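Evenings at the prayer room in April
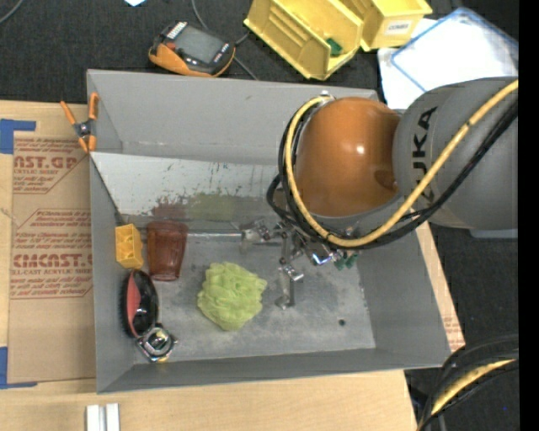 A KUKA arm reaching into a grey metal bin.

I help look after a small prayer room above a row of shops. It holds 51 people if everyone is sensible about shoes, and for most of the year it holds far fewer than that. In April we changed how we run the evenings, and a couple of people from other centres have asked me what we did, so I'm putting it down in one place.

The first thing was the doors. We used to open a few minutes before the prayer and close soon after it. People coming straight from work had nowhere to sit, and older men were standing on the stairs. Now the door is unlocked at 7 and stays open until the last person wants to go home. That means someone has to be there with the key. We do it by roster, seven names, and you swap directly with the next person if you can't make it. No group message. The group message was how we ended up with two people turning up one night and none the next.

The second thing was the women's side. It had the worse carpet, the worse heater and a speaker that cut out. My sister had been telling me this for over 3 years and I kept saying we'd get to it. We moved the good heater across first, then bought a new speaker, and the carpet was done last. Attendance on that side went up straight away. I should have listened sooner.

Amr Zerouali gave the talks. He grew up in Toledo and has a slow way of speaking that suits tired people. We asked him to keep to a quarter of an hour and he mostly did. He took one short chapter and stayed with it all month, a verse or two each evening, going over the meaning of single words. I thought people would get bored. A few did and said so. But some of the teenagers started bringing notebooks, and one of them corrected me on a word in the car park, quite politely.

Food was simpler than other years - dates, water, soup, bread. We stopped the big cooked meals except at the end of the week. The kitchen has one sink and the washing up was keeping the same few women there past midnight.

Still to sort out: parking on the side street, where the neighbours have been patient, and somewhere to put prams. The landing is too narrow. I've measured it for a set of hooks and a folding rack and will see what the landlord says.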